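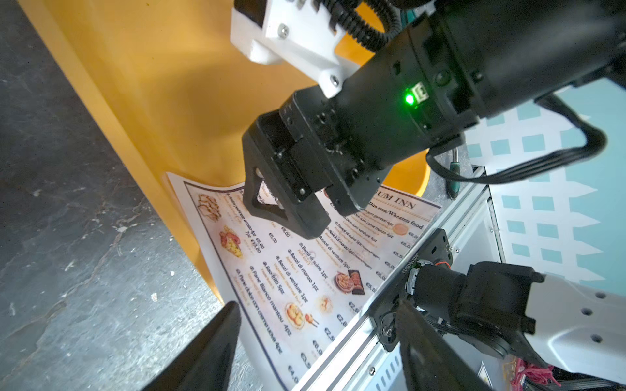 Club night was Tuesday and we're finally on the paper task, which is the one I've been dreading since January. Rigid stuff is easy. Blocks, fine. A sheet lying flat gives the fingers nothing to get under, and Skudard (our team, the name stuck) lost most of its points there last time. So, two arms now. One holds, the other one goes for an edge. We're practicing on a dim sum menu, laminated, and the plan is to come down over the page with the fingers a hair above it and then slide out to the border. Everybody ended up reading the thing while we waited on calibration. Baozi di verdure. Bao fritti. I was starving by 8.

Score so far: 34 good lifts out of 100. Not great!! The run before we changed the approach angle was worse, didnt even write it down.

Stuff to fix before Sarkville:
approach is too steep
gripper closes early, maybe half a second
somebody label the cables PLEASE

Oda (the control script, not a person) still drops its connection if you start both arms together. Workaround is start one, wait, start the other. Dumb but ok.

Going again next week, another 100 tries, probably with plain printer paper too. If we get past half I'll post the settings. Bus is here, more latter.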